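4. How inventory reports describe surfaces

4.1 Material

The reports used in this section come from furnished flats in Butdale let through two agents, Nambiar and Arnitz. Each tenancy produces a report when the tenant moves in and another when the tenant leaves. We had access to 869 reports, including those for tenancies that were still running when the records were closed to us on Mar 13, 2024. From these we took every entry that concerned a flat surface used for eating, cooking or working: dining tables, desks, worktops, window shelves and the tops of low cupboards. This gave 2323 entries. Floors were left out, as they are dealt with in section 5, and so were walls except where a clerk had written about a wall and a surface in the same entry.

An entry is usually one or two lines long. It gives the room, the item, a few words on what the item is made of or looks like, and a few words on its condition. Arnitz clerks choose the condition word from a fixed list and then add free text if they wish. Nambiar clerks write everything freely. The two agents cover the same streets and in several buildings they manage flats on the same landing, so the difference in method can be looked at with the housing itself held more or less steady.

We coded each entry twice, with a gap between the two rounds. Where the rounds disagreed we went back to the full report, and if the report did not settle the matter we marked the entry as unclear and kept it out of the tables.

4.2 Words for material and words for looks

The first thing to note is that clerks rarely say what a surface is made of. They say what it looks like. "White top" is far more common than any entry that names a material, and "marble" is used for stone, for printed board and for vinyl film alike. In the Nambiar reports a clerk would sometimes write "marble" at check-in and a different clerk would write "marble effect" at check-out of the same flat. Both words were accepted by the office and neither was corrected.

In most tenancies this does no harm. The trouble comes when a surface is damaged and has to be priced. A stained stone top can often be polished and a stained film has to be replaced, and the sums are very different. Of the disputes in our material, 56 turned on a table or worktop, and in most of these the check-in entry did not give enough to say what the thing was.

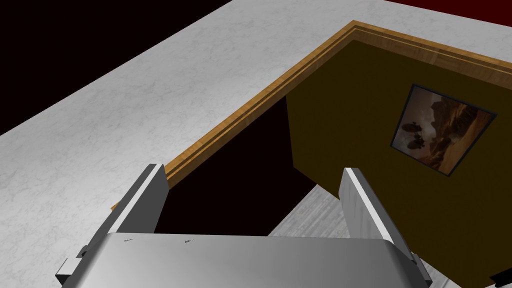

Piyumi Kodikara objected that we were asking too much of the clerks. A clerk has a short visit, no tools and no right to lift or turn the furniture, and she thought it fairer to ask the landlord to state the material once, when the flat is first let, and to have the clerk copy it forward. We agree that this would be simpler. It would not have helped in the older Nambiar lets, where the landlord had bought the flat with the furniture in it and knew no more than the tenant did.

The Arnitz list has no field for material. It has a field called "type", and clerks fill it with the kind of furniture: table, desk, side table. When asked, the Arnitz office said the field had been meant for material at the start and had drifted. We could date the drift only loosely. Reports from before one August contain entries such as "type: oak", and reports after it contain almost none.

4.3 Condition words

Three words do most of the work in the condition column: "good", "fair" and "marked". The last of these is the most troublesome. It is used for scratches, for stains, for rings left by cups, for wear at the edge, and in some entries for a pattern that belongs to the surface. A white top with grey lines in it may be entered as "marked" by a clerk who sees it in poor light and as "good" by one who sees it at noon. We found pairs of reports in which the surface seemed to improve over the tenancy, from "marked" to "good", with no repair on record.

Streaks are a special case of the same thing. Pale surfaces with a faint streak in them are common in the newer flats, and the clerks have no settled word for them. We found "veined", "streaky", "lined", "smeary", "cloudy" and "pattern". "Smeary" is the awkward one, as it can also mean that the top needed a wipe. One tenant was charged for cleaning on the strength of that word and the charge was later dropped.

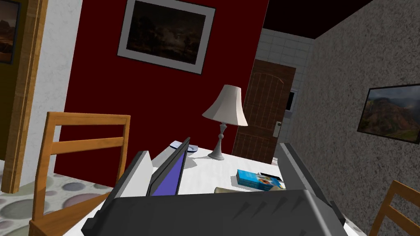

Figure 1. White table with faint streaks in the surface; the walls of the room differ in finish.

Walls come into this more than we expected. Where a room has walls of more than one finish, clerks tend to write a longer entry for the walls and a shorter one for everything else. The length of the whole report stays much the same. It seems that a clerk has a rough sense of how much to write for a room and spends it on whatever stands out. In rooms with plain walls the furniture entries are longer and more of them mention edges, corners and legs.

We tested this in a small way. A set of trial reports was written by clerks from both firms on rooms they had not visited before, with a limit of 700 words for each report. The limit was not hard to keep to and nobody reached it. Even so the pattern held: the more there was to say about the walls, the less was said about the table. The effect was weaker among the Arnitz clerks, probably because their form brings up each item in turn and will not close until it has been filled in.

4.4 Edges and trims

Edges deserve a separate note. Damage to a table or worktop begins at the edge more often than in the middle, and the edge is also where the material can most easily be told. A printed board shows its core there if the strip has lifted. A stone top shows the same colour all the way through. A trim in another material hides both, and clerks seldom mention that there is one.

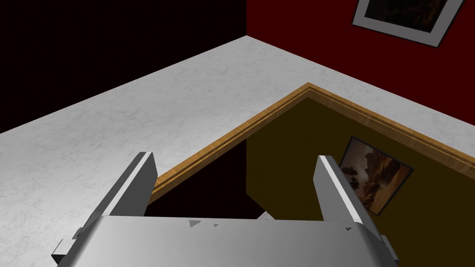 Where an edge is mentioned, the entry is nearly always about harm: "chip to front edge", "strip coming away", "edge rough". An edge in good order is passed over. A reader of the check-in report therefore cannot tell whether the edge was sound or was simply not looked at, and in a dispute each side reads the silence in its own favour. Tenants take it to mean that the chip may have been there already. Landlords take it to mean that there was nothing to report. The adjudicators have been split on the point, and the decisions we read do not refer to one another.

The Redo scheme, under which worn furniture is repaired between lets and returned to the same flat, makes the matter harder. A table that has been through Redo may come back with a new edge and an old top. The check-in report for the next tenancy then has to describe an item which is partly new, and clerks have dealt with this in different ways. Some write "refurbished" and leave it there. Some describe the top only. A few copy the entry from the last report, which by then is wrong. Redo keeps its own job sheets and these are clear and full, but they are not sent to the agents as a matter of course, and the clerks we spoke to had not seen one.

4.5 Light and time of visit

Reports at both firms give the time of the visit but not the state of the light. Check-out visits tend to fall late in the day, after the tenant has handed in the keys. Check-in visits tend to fall in the morning. Pale and glossy tops are the most affected, as fine scratches on them show only when the light comes from the side. Dark tops show dust at any hour, and the clerks complain of it at any hour.

We had hoped to compare visits in summer with visits in winter. The numbers in the winter group were too small once the unclear entries had been taken out, and we do not give a result. What can be said is that entries for desks under a window are longer and name more faults than entries for desks against an inner wall, in both firms and for all the clerks whose work we could follow over more than one flat.

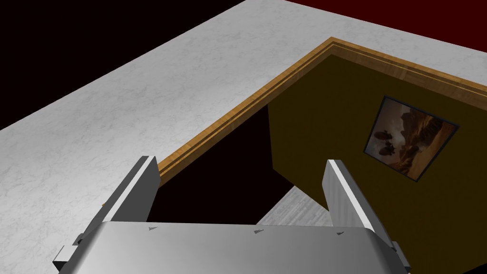 Figure 2. The same setting in another view.

Two points about the coding should be kept in mind. The first is that we counted an entry as naming a material if it used any word that could be one, so that "wood" and "wood look" were placed together. This makes the clerks appear more exact than they were. The second is that spelling varies a good deal, and a search for single words will miss entries that a reader would catch. All the entries were read through by hand for that reason, and the list of spellings is given in the appendix.

Section 5 applies the same coding to floors, where the material is named far more often and where the reports of the two firms are much closer to each other.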